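Skasau Bench Top, butcher-block, square
Workshop > Benches > Tops and surfaces

Sold by Hasby Bench & Fittings
In stock
Price: $226
Freight: $38 flat rate, metro. Country customers, ring us and we'll both be brave about it.

The Skasau is a square of wood for putting things on. We have tried over the years to write something grander and have always come back to that. It is made of solid strips glued edge to edge in the butcher-block manner, some pale blond, some closer to honey, and you don't get to choose the order they turn up in. The grain shows. If you wanted a surface where every centimetre matches, the white Manalo top is on the next page and costs less.

It suits the sort of work that starts as one job and becomes four. Wiring, mostly, going by who buys it. You put down a roll of tape, a handful of leads and the fitting you promised to sort out in August, and the wood takes no notice. It's kind to small parts too – a dropped screw lands with a thud and tends to stay where it fell, which can't be said for the steel tops we used to stock.

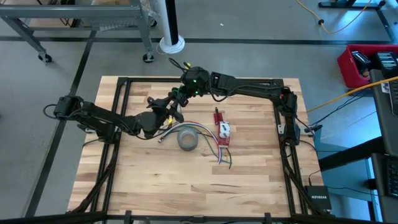
Finish is a hardwax oil, two coats, applied before it leaves us. You'll want to do another once a year, or whenever the guilt sets in. Tape residue comes up with a plastic scraper and a bit of eucalyptus oil on a rag. Solder burns do not come up. Sand them back if they bother you, or tell visitors they were there when you bought it.

The top is supplied on its own. It will sit on trestles, on a pair of old filing cabinets, or inside a metal frame if you've built one. Leave a few millimetres of clearance on each side if you're boxing it in, as timber moves with the weather and will win any argument with a bolt. Slot the fixing holes across the grain. Rizwan Minhas in our workshop will slot them for you at no charge if you send a sketch with measurements on it. A sketch without measurements gets a phone call.

Specifications
Shape: square
Construction: solid timber strips, edge glued
Colour: mixed blond and honey tones, varies by piece
Finish: hardwax oil, 2 coats
Edges: lightly eased, all four
Underside: sanded, oiled, unlikely to be admired
Legs: not included
Fixings: Clalto screw pack sold separately

Questions we get by email

Can I cut it down?
Yes, with a sharp blade, and oil the cut edge the same day. We can't take it back afterwards.

Can I use it in the kitchen?
It's a workbench top. We haven't tested the finish for food and would sooner you didn't either.

Do you do a rectangle?
We do not. Ask again if you like, plenty have.

Returns accepted within 38 days, uncut and undrilled, in the original wrapping or something with similar ambitions.

Page updated 14 March 2018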